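Civbridge Workshop Course, Handout 4
Sorting and setting out small parts before assembly
Prepared by Yanling Peng, 13 April 2020 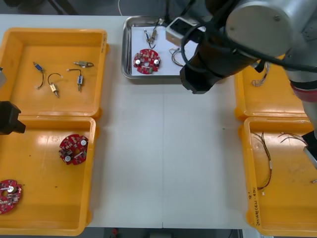 1. Purpose of this session

In the first three handouts we learned to read the parts list. Today we learn to set out the parts on the table. Many students think this is only tidying, but please treat it as a part of the assembly. In my experience most of the lost time comes from searching.

2. Trays and their contents

We keep one kind of part in one tray. The yellow plastic trays are for stock. In the photo, the upper left one has the small coil parts with their wires (solenoid type), and the one below it has round red circuit boards. The steel tray is for the board you are working on at present. It is lined with white paper, so that a small dropped piece is easy to find.

Do not fill a yellow tray to the rim. The parts should have open space between them, especially the parts with wires. When the wires cross, you lift one part and two others come with it.

3. How to hold the parts

Circuit board: hold by the outer edge, with the components facing up. Never put a finger or a tool on the capacitors (the silver cylinders).

Coil part: hold by the body. Do not pull by the wire, even for a short distance. The colour of the body is not the same on all of them, so check the number in your list and do not trust the colour only.

4. Order of work

Wipe the table and the empty trays.
Put new paper in the steel tray.
Bring the boards first, then the coil parts.
Move one board to the steel tray and inspect it.
Write the result in your sheet before you take the next board.

Dark specks on the floor of a tray should be brushed out at the end of the session. Use the soft brush, not compressed air.

5. Exercise for next time

Each pair will receive 54 mixed parts in a Kinsella box and will sort them into trays. Tharindu Siddiqui will check the trays before you begin the assembly. The exercise gives 50 marks, and neatness of the wires is included in this.

Please also read the notes on static electricity. Gearóid Hegarty has left printed copies in room 102.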